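Washing and Keeping Black Clothes: Your Questions

I've been writing about laundry for a good while now, and I get more mail about black clothes than anything else. So I finally put the ones I hear most in one spot. I'm no chemist, just a person who owns far too much black and has ruined a fair bit of it!

Why does black fade faster than other colors?
Mostly it just shows more. A navy shirt can lose a little dye and still look navy, but black goes gray or kind of rusty and you spot it right away. Cotton is the worst for it in my house. Polyester hangs on much longer.

Hot or cold water?
Cold, pretty much always. I wash everything black on cold and save the warm cycle for towels and sheets. If something is really grimy I'll soak it in the sink first (cold again) and then run it as usual.

Do I need to turn things inside out?
I do, every time. The rubbing is what wears the outside down, and I'd much rather the inside of my shirt look tired than the front of it. Zip the zippers too, they chew on whatever's next to them.

Does vinegar set the dye?
I get this one constantly. Clothes from the store were dyed long before you got them, and a cup of vinegar at home won't lock anything in. I tried it for most of a winter and couldn't see any difference, plus the laundry room smelled like pickles.
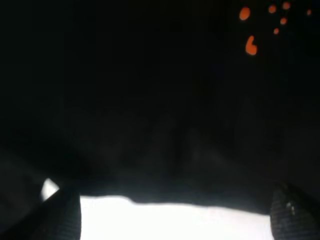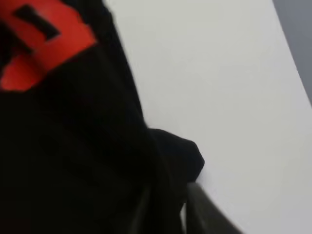
Black cloth, up close.
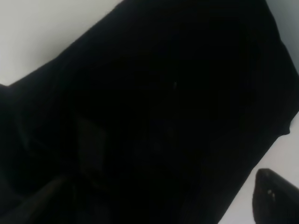

How do I get lint off without wrecking the fabric?
Start with a sticky roller, or packing tape wrapped around your hand if you're out of refills. For the stubborn stuff I like a slightly damp rubber glove, and you just pat and drag in one direction. Go easy with those electric shavers on anything thin. I put a hole in my favorite cardigan that way.

Can I redye something that's gone gray?
If it's cotton, linen or rayon, go for it! Use more dye than you think you need, keep stirring, and rinse until you're sick of rinsing. The stitching is often polyester, so it may stay whatever shade it was. Regular dye won't do much for polyester fabric either, so you'll want the kind made for synthetics.

Is the dryer really that bad?
It's hard on black, all that tumbling and heat. I hang mine on a rack indoors, away from the window, and give the stiff ones five minutes on low at the end. In February, when nothing wants to dry, I cheat more than that.

What about new black jeans?
Wash them alone the first couple of times. Mine turned a bathroom rug the color of dishwater, and that was after I'd worn them for a week.

Comments (3)

Arash Shojaei
The rubber glove thing works great on cat hair too. I've spent 25 dollars on rollers this year, so thank you.

konarstead_mom
What about black swimsuits? Mine went brown after one summer at the pool.

pickles16
I still use vinegar and I'm not stopping, it helps with the gym smell at least.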